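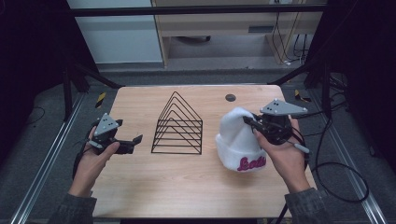 4. Setting up the wire rack on a desk or table

The rack is supplied in one piece and needs no tools. It can hold papers and folders, or light soft goods such as knit hats, gloves and folded scarves. This section covers placement and loading. For wall use, see section 6.

4.1 Placement

1. Clear a flat area near the middle of the tabletop. Keep the rack away from edges and cable grommets.
2. Wipe the surface with a dry cloth. Grit under the bottom rails will scratch a wood finish.
3. Set the rack down with the bottom rails flat and the peaks pointing up. The smallest peak goes to the back.
4. Press lightly on both ends of the rails. If the rack rocks, turn it end for end and test again. A rack that rocks in both positions has a bent rail — do not load it.

Note: Route any cables off the side of the table before loading. A cable under a rail will lift the rack and cause it to tip.

4.2 Loading a knit hat

1. Turn the cuff up evenly all the way round. If the hat has stitched lettering, the cuff should be folded so that the lettering faces out.
2. Hold the hat by the crown and lift it clear of the table. Do not drag it across the wires.
3. Lower the hat over the front peak, cuff down, until the cuff meets the rail.
4. Release the crown and straighten it by hand.
5. Load further hats from front to back, leaving one peak empty between thick knits.

Caution: Do not pull a hat sideways to remove it. Loops can catch on the rods. Lift straight up.

4.3 Loading papers and folders

1. Stand the papers between two peaks with the long edge on the rails.
2. Do not exceed 40 sheets per space.
3. Put the heaviest folder at the back.

Caution: Total load must not exceed 3000 g. Overloading spreads the rods and voids the warranty.

4.4 Care

Wipe the rods with a damp cloth and dry at once. Do not use scouring pads. Damp hats should be dried elsewhere first — standing moisture marks the tabletop. Check the joints along the rails after the first 30 days of use and again whenever the rack is moved.

Section 4 revised Aug 9, 2018. Text: T. Becerra. Checked: T. Pongsiri.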